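Sorting Small Hardware: Does a Divided Box Save Any Time?
Project report, Group 7
Etornam Lamptey and Pak-hei Shek
Supervisor: Raimo Peltonen

1. Why we did this

The parts shelf at Skiltcombe has a problem that every workshop seems to have. Nuts go into a jar at the end of a job, the jar fills up, and the next person buys a new bag because looking through the jar is too annoying. The usual advice is to get a box with compartments and sort everything. We were told this so many times, and with so little to back it up, that we decided to make it our project.

Our supervisor was in favor of the box from the start. We were not. Etornam had sorted his own parts two times before and both times the box was a mess again by March. Pak-hei thought the sorting itself took longer than all the searching it was meant to save. We agreed to write down what we found even if it made us look wrong.

2. What we sorted

The full jar held 2692 pieces by the shelf's own inventory sheet. We did not check that number and we don't put much trust in it, as the sheet also lists washers that we never found. For the trials we took small handfuls out of the jar and limited ourselves to nuts. Screws bring in length as well as thread, and we did not want to argue about two measurements at once.

The handfuls had cap nuts with the rounded top, plain hex nuts in a dark finish, and brass-toned ones. By eye these are three easy groups. Size is another matter. Two dark hex nuts one size apart look the same until you put them side by side, and even then we disagreed more often than we expected.
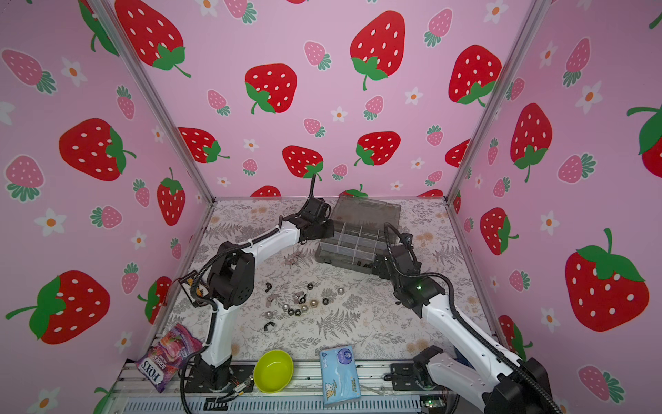

We tipped each handful onto the cloth and spread it out flat so that nothing was lying on top of anything else. This matters more than the box does, in our opinion. A pile hides the small pieces under the big ones, and you end up moving the same nut several times before it goes anywhere. Once the pieces were spread out, picking by color was quick and fairly dull.

The box is a gray see-through one with a hinged lid and clear dividers. We kept the lid open the whole time. Being able to see into the cells from the side sounds useful, and the seller's page makes a lot of it, but with a smoky plastic and dark nuts we did not get much out of it. You still look in from the top.

3. Rules for the trials

Each handful was sorted in one of two ways. In the first, everything of one finish went into one cell, with no attention to size. In the second, each size had its own cell as well. We wrote the cell plan on paper before starting, and we were not allowed to change it halfway through. Anything dropped on the cloth had to be picked up again and counted as a new try.

We had planned to repeat each method until the times settled down. They never really did. In the end we stopped at 10 handfuls for each method, and we know that this is thin.
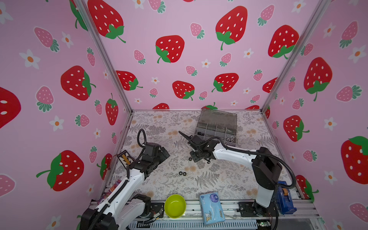 4. What we found

Sorting by finish alone was much faster, and there were almost no mistakes. Cap nuts were the easiest to tell apart and the most annoying to handle, as the round end slips. The brass-toned nuts stood out well. Dark pieces were the slow ones against the printed cloth, where the gray fern leaves are close enough to them in tone to fool you for a moment. A plain cloth would be better and we should have thought of that first.

Sorting by size as well took far longer, and this is where we lost faith in our own plan. The errors were nearly all between neighboring sizes, so the nuts ended up one cell away from where they belonged. A nut in the wrong cell is worse than a nut in a jar – in the jar you at least know you have to check it.
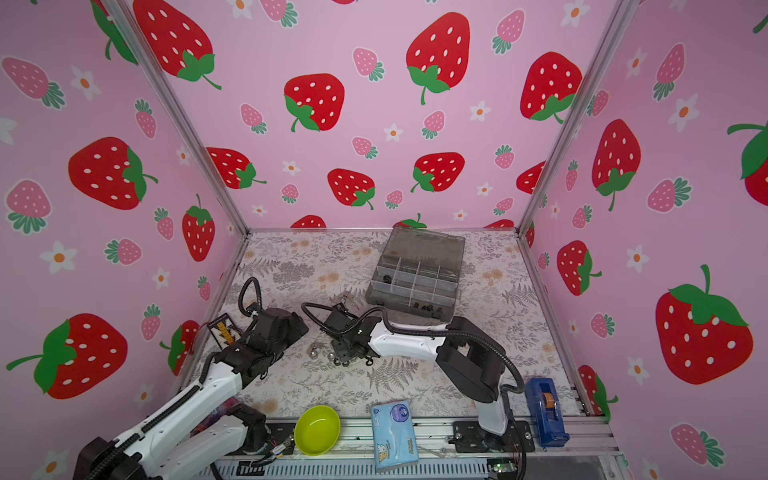 Figure 3. The compartment box, lid open, with dark hardware in the front row.

We also looked at finding. One of us called out a part and the other had to fetch it, first from the jar and then from the box. The box won, as everyone said it would. We would like to point out that the person fetching had often been the person sorting, and so already knew where things were. When Volkan Kocabaş, who had not seen the cell plan, tried it, the gap got a lot smaller.

5. Doubts

We sorted small handfuls. A full jar would fill some cells long before others, and then the plan has to change or the extra goes back into a jar. The Seltesach parts guide says to leave cells free for this. It does not say how many.

We also can't say anything about how the box holds up over a term. That was the question we cared about most and our project was too short to answer it. Our guess is that boxes fail because people are in a hurry when they put things back, and dividers don't change that.

Our recommendation is modest: sort by finish, leave size alone, put a thread gauge next to the box, and work on a plain light surface.

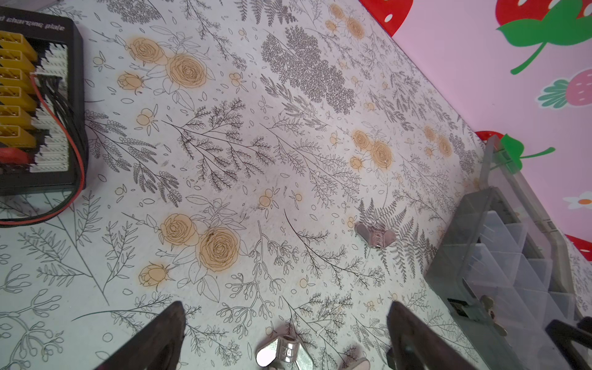

Valtteri Laaksonen read the draft and disagreed with the part about size. In his view a box sorted only by finish is three jars with a shared lid, and we gave up on sizes because we had no gauge on hand during the trials. He would use the gauge while sorting and leave the fetching test to people who had never touched the box. We think the second point is fair. On the first we would want to see his times.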